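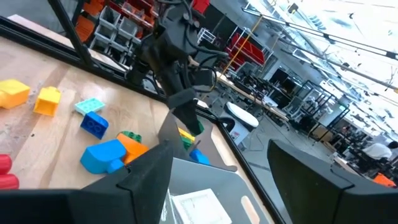
Studded toy blocks on the bench, with the black gripper fingers in the foreground.

Workshop Tips: Comparing Two Sets of Gripper Fingers
Prepared by Aušra Rimkutė, Vastero Workshop Services

Members who are choosing between the Clelex and Lill finger sets are advised to test both on the same parts before placing an order. Toy building blocks are suitable for this purpose. They are inexpensive, their sizes are consistent, and the studs show quickly whether a finger closes squarely.

Before the trial

Wipe the finger pads with a dry, lint-free cloth. Oil from the hands affects the grip more than most users expect.

Secure all cables to the arm and move each joint slowly through its full range. A cable that pulls tight near the wrist should be given more slack.

Include rounded and cylindrical pieces as well as square ones. A finger that performs well on flat sides may roll a cylinder out of reach.

During the trial

Make 30 attempts per block with each finger set. Begin with the larger blocks and proceed to the small ones.

Leave the controller speed unchanged until both sets have been tested. The Gastero controller returns to its default speed after a restart, and the setting must be entered again.

Record a drop as a drop, even where the block lands in the correct place.

Where two arms share a table, move one at a time for the first 5 attempts. Handing a small block from one gripper to the other should be tested separately.

Check the wrist camera view with the fingers both open and closed. Wide fingers can hide a small block in the last moments before contact.

After the trial

Inspect the pads for nicks and retighten the finger screws by hand. Pads that have completed 100 attempts should be compared with a new pair before further use. Score sheets are kept in the binder beside the tool cabinet.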